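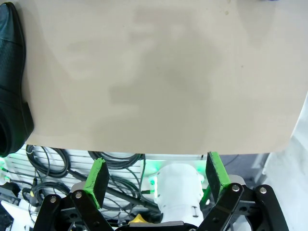
Herkness Paper Conservation Forum
Board: Storage and Housing
Topic: Interleaving for oversize survey maps

registrar_fladell
The Fladell Historical Society holds 110 survey maps of the Vodarano tract, drawn on heavy wove paper between the wars. They are stored flat in steel map cabinets, several to a folder, with no interleaving. The Society has approved funds for new folders and wishes to settle the question of interleaving before the order is placed. Members are asked to state whether they recommend buffered or unbuffered tissue for material of this kind. Most of the sheets are in black ink. A smaller group carries hand-applied color washes.

C_Ostrow
Buffered tissue is the usual choice for ink on paper. It is our standard for all maps and plans, and we have had no cause to revise it. For the colored sheets I would ask what is known of the pigments before giving an answer.

registrar_fladell
Nothing is recorded. The washes are blue, green and a dull red. The surveyor's account book mentions purchases of color but does not name them.

Chunhua Long
In that case unbuffered tissue should be used for the colored group. Certain blues, Prussian blue in particular, are sensitive to alkaline conditions. The cost of keeping two kinds of tissue in stock is small. Folders should be marked on the outside in pencil so that staff do not exchange one for the other when a sheet is returned.

flatfile_dept
I must disagree with the proposal to keep two kinds. In a small institution the two will be mixed within a year, whatever is written on the folder. Our department adopted unbuffered tissue throughout and regards the matter as closed. The folders themselves are buffered, and that provides adequate protection for the plain sheets.

C_Ostrow
With respect, a buffered folder does little for the sheets in the middle of a stack. If the paper is acidic, the tissue in contact with it is what matters. Has the Society tested the pH of any of the maps?

registrar_fladell
Two were tested in August with a surface pen, on the margins of the reverse. Both gave a reading on the acid side. I am aware that this is a poor sample.

Chunhua Long
I would ask the Society not to use the pen again. It leaves a permanent mark. A surface electrode and a drop of deionized water will give a better figure, although there is some risk of a tide line on a discolored sheet, and the blotter must be ready beforehand. Cold extraction requires a sacrificed fragment and I assume that is out of the question.

Hou_Archive
The Hou Archive faced the same decision with a set of drainage plans. We limited each folder to 5 sheets and cut the tissue to the full size of the folder. Tissue cut to the size of the map slips and creases, and the crease transfers to the sheet under weight. I consider this of greater consequence than the choice of buffer.

flatfile_dept
Agreed as to size. I do not agree as to weight of consequence, but the advice is sound.

registrar_fladell
The Society thanks members for their replies. The order was placed on November 28, 2020. It consists of buffered folders, unbuffered tissue for the colored maps, and buffered tissue for the remainder, all cut to folder size. The colored maps will be moved to a separate cabinet, which should answer the concern about mixing.

flatfile_dept
A separate cabinet is an improvement. I maintain my original view.

C_Ostrow
Please post the supplier's delivery time when it is known. Ours was nearly two months.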